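Larkham Student Robotics Program
Hand-Held Gripper Kit: User Manual for Student Teams

Section 4. Setting Up and Recording a Table-Clearing Task

4.1 Scope

This section covers the preparation of the work surface, the checking of the hand-held grippers, and the recording of demonstrations for the table-clearing task. It applies to all teams entered in the Household Tasks division of the Ansari Cup. Charging and storage are covered in Section 2. Calibration of the lens module is covered in Section 3 and must be completed before any step in this section is begun.

Teams may record at school or in a private home. A team that records in a home must have a signed Home Session form on file with its faculty adviser.

4.2 Items Required

Two hand-held grippers, left and right, from the same numbered case
Two charged battery packs and one spare
One memory card per gripper, formatted in the gripper
One calibration card
One session log sheet
Task items as listed in 4.4
A waste container large enough to receive the items without folding or pressing them

4.3 Preparing the Table

1. Select a table that can be reached from a standing position on at least one long side.

2. Remove all items that are not part of the task. Items on counters and shelves in the rest of the room may stay where they are.

3. If the table is normally covered, leave the cover in place. Do not replace a patterned cloth with a plain one. The division rules award no advantage for plain surfaces.

4. Smooth the cloth once by hand. Small creases are acceptable. A fold that is high enough to catch a fingertip must be flattened before recording.

5. Place the waste container within arm's reach of the operator. Its position must be written on the log sheet and must not change during a set.

6. Turn on the room lights that would normally be used. If there is a window behind the table, proceed to the note below.

Note: A bright window may appear entirely white in the recording. This does not disqualify a demonstration, provided that the task items and both fingertips can be seen clearly throughout.

4.4 Selecting Task Items

Items for the table-clearing task must be light, clean enough to handle, and of the kind left behind after a snack or a meal. Each set must include at least one item from each of the following groups.

Group A, soft paper: tissues, napkins, paper towels
Group B, wrappers: foil, film or coated paper
Group C, food scraps: peels, rinds, shells

Glass, blades, hot liquids and anything that contains batteries are not permitted on the table at any time. 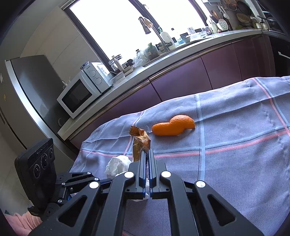

Item spacing has a direct effect on the quality of the grasp. Leave enough open cloth on both sides of each item for the fingers to close without touching its neighbor. A piece of orange citrus peel lying by itself on a checked cloth, dimpled side up, presents two rounded lobes and can be approached from several directions. A crumpled foil wrapper that rests next to a tissue is a harder case, and the operator must decide before starting which of the two is to be taken first. Teams should record both kinds of layout and should mark the closer layout as "crowded" on the log sheet.

4.5 Checking the Grippers

1. Hold each gripper by the handle and close the fingers fully. The ridged inner faces must meet evenly along their length.

2. Open the fingers fully and release. The linkage arms must move without sticking.

3. Inspect the pivot caps. A missing or raised cap must be reported, and the gripper must be returned to its case.

4. Wipe the lenses with the cloth supplied. Do not use paper products on the lenses.

5. Confirm that the status light is steady on both grippers. A blinking light indicates a card or battery fault. Refer to Section 7.

CAUTION: Keep fingers, hair and loose sleeves away from the linkage arms while the gripper is opening or closing. The arms can pinch.

CAUTION: Do not tighten the linkage screws. They are set by the Ullico service bench, and any adjustment voids the calibration for the entire case.

4.6 Recording a Demonstration

1. Show the calibration card to each gripper for 3 seconds.

2. Return both grippers to the start position at the near edge of the table, with the fingers open.

3. Press the record button on the left gripper, then on the right gripper. Wait for the tone.

4. Move toward the first item at a slow, even pace. Bring the fingers down on either side of it and close them gently.

5. Lift the item clear of the cloth before moving sideways. Dragging an item is recorded as a fault.

6. Carry the item to the waste container and open the fingers fully to release it.

7. Repeat steps 4 through 6 until the table is clear. The second gripper may be used to steady an item or to hold the cloth flat.

8. Return both grippers to the start position and press both record buttons again.

A single demonstration may not be longer than 90 seconds. Longer recordings will be rejected at upload.

Note: If an item is dropped, pick it up again and continue. Do not stop the recording. Recovered drops are accepted and should be marked "R" on the log sheet.

Note: Tissue may catch on the ridges of the fingers. If it does not fall when the fingers are opened, close and open them once more over the container. Do not shake the gripper.

4.7 Number of Demonstrations

Each team must submit 160 accepted demonstrations for the table-clearing task in order to qualify. The upload limit for any one team is 1,000 demonstrations across all tasks. Item positions must be changed after every demonstration, and operators must be changed after every set.

4.8 Closing the Session

1. Switch off both grippers before removing the memory cards.

2. Wipe the fingers with a damp cloth, and dry them. Residue from peels and other food scraps must be removed from the ridges before the grippers are put away.

3. Complete the log sheet and have it initialed by the supervising adult.

4. Copy both cards to the Festa upload folder. Left and right files must be kept together under the same session number.

5. Return the grippers to the case with the fingers closed.

Questions about this section should be sent to the program office through the team's faculty adviser. The upload deadline for the regional round is in April and is posted on the program page.

Section 4 revised 22 September 2018. Replaces all earlier versions.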